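Fuse block

A fuse block (also fuse holder, or in some countries fuse carrier) is an insulated base which holds one or more fuses and connects them with the wires of a circuit. Blocks for blade fuses are used in cars, trucks, boats, campers and small off-grid electrical systems. A fuse block is smaller than a fuse box. It normally has no lid of its own, and it does not contain relays, although the two names are often mixed in shops.

Construction

The body of the block is molded from a plastic which does not burn easily. Each position has a slot in the top, and inside the slot there are two metal contacts. The two blades of the fuse are pushed between these contacts and are held by spring force only. The contacts continue to terminals, where the wires are connected by crimped connectors or by screws. Depending on the model, the terminals are on the bottom, on the side or on the front face of the body.

Many blocks have a flange at the base, and one or two tabs with a screw hole for mounting on a flat surface. Models with a common input have a metal bar which feeds all positions from one cable. In models with separate inputs each fuse has its own pair of terminals, and so the circuits can have different sources.

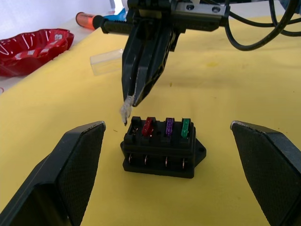

Four-position block with red, purple and green blade fuses; the leftmost slot is empty. The mounting tab is on the right.

Fuses and colors

The blade fuse has a plastic body, usually translucent, and the color of the body tells the rated current. In the common regular-size series, purple is 3 amperes, red is 10 amperes and green is 30 amperes. Other sizes use mostly the same colors, but there are exceptions, and the number printed on the fuse should always be read before it is replaced.

The size of the fuse must agree with the slot. A fuse with narrower blades can sometimes be pushed into a larger slot, but the contact is then poor and the place becomes hot under load.

Unused positions

A position without a fuse is often kept as a reserve for a later circuit. In damp places, for example in the engine room of a boat, it is recommended to close the open slot with a blank plug, so that the contacts do not corrode.

Manufacturers

Small blocks are sold under many names. The Tendus series was made in versions from four to 12 positions, and its catalog of August lists 43 variants. The Prurnus blocks are similar, but their terminals take only screws. In her handbook of vehicle wiring, Ourania Theodorakopoulos treats both series together and gives the same rules of mounting for them.

See also

Blade fuse
Circuit breaker
Fuse puller
Terminal strip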